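Cahier d'atelier, janvier, 7 h 40

Bon, je reprends le cahier après une grosse semaine sans rien noter, et je m'en veux parce que j'ai déjà oublié la moitié des réglages. On va essayer de remettre ça dans l'ordre.

Le sujet du moment, c'est toujours la lactofermentation des légumes d'hiver, série Jolach. Le bocal n° 8 m'embête depuis le début. Même chou, même sel, même étagère que les autres, et pourtant la saumure est montée deux fois plus vite. J'ai d'abord accusé le couvercle (le joint était un peu vrillé), j'ai changé le joint, et rien de neuf : ça pousse toujours, ça déborde dans la soucoupe, et l'odeur est franchement bonne, donc je ne vais pas non plus le jeter !

Ce que j'ai fait ce matin : ouvert, goûté, retassé au pilon, remis le poids en verre. Goût acide net, un fond de genièvre, le croquant est là. Eglė Rätsep trouve qu'il manque de sel. Moi non, mais elle a goûté le 8 juste après un café, alors je note son avis avec un petit point d'interrogation. Elle m'a aussi rappelé que j'avais râpé ce lot-là beaucoup plus fin que les autres, et là, oui, elle tient peut-être quelque chose. Râpé fin, le chou rend son eau tout de suite, et il y a plus de sucre disponible d'un coup. À vérifier avec deux bocaux jumeaux, un râpé, un émincé au couteau, tout le reste pareil.

Pour mémoire, le protocole qu'on suit tous (je le recopie, la feuille punaisée au-dessus de l'évier est devenue illisible) : on pèse le légume paré, on sale au poids, on masse, on attend que ça rende, on tasse, on couvre de saumure si besoin. Le bocal prend ensuite quelques jours à la température de la pièce, puis descend à la cave. On étiquette AVANT de remplir, merci, j'ai encore retrouvé un bocal anonyme derrière les betteraves.

Côté balance, la Pander affichait 17 grammes à vide. J'ai refait la tare trois fois. En fait le plateau touchait le mur du fond, il suffisait de l'avancer d'un doigt. Je le note quand même, parce que toutes les pesées du lot précédent sont peut-être fausses d'autant, et sur du sel ça compte énormément. Sur le chou, on s'en fiche un peu.

Grande question maintenant : qu'est-ce qu'on met dans la série suivante ? J'ai très envie de sortir du chou et de la carotte. Le concombre, on connaît, c'est superbe quand il est petit et ferme, mou et triste quand il est gros (le centre se vide, les graines partent partout). L'aubergine, je n'ai jamais réussi. Crue elle reste spongieuse et prend une teinte grise pas très engageante, et blanchie elle se défait. J'ai lu une recette où on la fend, on la farcit d'ail et d'herbes et on la met sous un poids très lourd avant la saumure. C'est long mais tentant, et les longues aubergines fines devraient bien mieux s'y prêter que les grosses rondes pleines de graines.

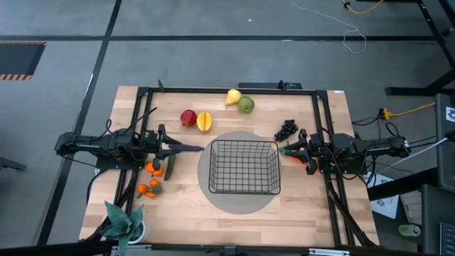

Pour l'aubergine, Indrek Mockus est d'avis qu'il faut la saler à sec toute une nuit et jeter le jus, sinon l'amertume passe dans la saumure et on ne s'en débarrasse plus. Il ajoute qu'il ne mettrait surtout pas de vinaigre, même une cuillère, tant que la fermentation n'est pas bien partie.

Je suis d'accord pour le vinaigre, moins pour l'amertume. Les variétés qu'on trouve maintenant sont tellement douces que je me demande si la nuit au sel sert encore à autre chose qu'à raffermir la chair. On fera les deux, tiens, une moitié dégorgée et une moitié directe, dans les bocaux Lepik à large ouverture (les autres, impossible d'y glisser une aubergine entière sans la casser).

Divers, en vrac :

Le carton Dostico est arrivé avec les joints de rechange, référence 2883, bon diamètre cette fois. Rangés dans le tiroir du bas, à côté des pinces.

Le bocal 17 (navet, poivre, laurier) a un voile blanc en surface. Plat, mat, pas de poils, pas de couleur : levures de surface à mon avis. Enlevé à la cuillère, bord essuyé, je regarde demain.

Plus de genièvre. Presque plus de gros sel gris non plus. Ne PAS racheter le sel fin en promo, il a un antiagglomérant et la saumure était toute trouble la dernière fois.

Qui a pris le petit entonnoir ?

Demain matin : goûter le 8 avant le café (tout le monde !), lancer les jumeaux râpé/émincé, et mettre la première moitié d'aubergines au sel le soir en partant.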